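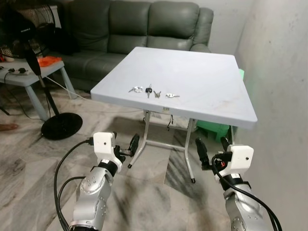 Four keys set out on the folding table, with the sofa behind.

Keys, handovers and lost property: your questions

Hello, and thank you for stopping by this page before ringing the office. We let furnished flats and single rooms at Talell House and Nukwood Court, and more of our post is about keys than about boilers, bins and parking put together. Ivone Barbosa and I have tried to gather the usual questions in one place, and if yours is missing, please do write and we'll add it. This version was put up on 11 January 2018 and replaces the old leaflet in your welcome folder (you can recycle that, or use it for shopping lists as I do).

Which keys will I be given when I move in?

It depends on the flat, I'm afraid, as the two buildings were fitted out years apart. Everybody gets a front door key and a flat key. Most people at Talell House also have a small one for the letter box, and a few of the Nukwood flats have one for the balcony shed. We put them all on the table and go through them with you one by one, and you try each of them in its lock before you sign. Please don't feel you have to hurry over this. We would much sooner spend an extra half hour on the stairs with you than have you stuck outside on your first evening with the milk going warm.

Why don't the keys come on one ring?

We used to hand over everything on one big ring, and it made a lovely jangle, but people kept losing the lot in one go. Now we leave it to you. Some keys have a ring on them already and some don't, and there is a tub of spare split rings in the office if you'd like one. Take two, they're cheap. A thumbnail will open most of them, though a butter knife is kinder to the thumbnail.

How do I tell keys apart when they look the same?

A dab of nail varnish on the head is my favourite method and it lasts for years! Coloured plastic caps work nicely as well, and you can get them from the hardware counter at Sampaio. If you would like to use paper tags, please write "blue" or "top" or the name of your cat on them, anything except the address or your flat number. A tagged key dropped at the bus stop is an invitation.

Can I leave my car key with you while I'm away?

Yes, as long as you ask first and your car is in one of our marked bays. We'll write it in the key book and put it in the locked cabinet. We won't drive the car anywhere, but it does help to have the key to hand if the bays need clearing, as they did last August when the surface was being relaid. Please take your house keys off the ring before you leave it with us.

I've lost a key. What should I do?

First of all, don't panic, and do look in yesterday's coat. Then down the back of the sofa, taking the seat cushions right off if they lift, and along the gap at each arm, which swallows more than you'd think. Tip your bag out completely on a pale surface. A plain white table is ideal, as small keys vanish on anything dark or patterned. If it still hasn't turned up by bedtime, let us know and we'll arrange a replacement.

What does a replacement cost?

A flat key or letter box key is £10. The front door key at Nukwood Court is a security key, cut only to order by Viline, and that one is £26. We don't add anything on top. If a whole lock has to be changed we'll talk it through with you before any work is booked.

I've found a key that isn't mine. Where does it go?

Bless you for picking it up. Pop it in an envelope, write on it where you found it, and put it through the office letter box. Ieuan Meredith empties the box every weekday morning and keeps a tray of strays behind the desk. If you come to claim one, he'll ask you to describe it before he shows you anything: size, colour of the metal, whether it has a ring.

Can I have a copy cut myself?

Letter box keys, certainly. For anything that opens a shared door, please come to us, so that the key book stays right.

What happens when I move out?

Please bring back every key, including any copies. We'll lay them out together, check them against the page you signed, and you'll get a receipt there and then. If you're leaving at an awkward hour, ring us a few days beforehand and one of us will do our best to be there. Please don't post them under the mat.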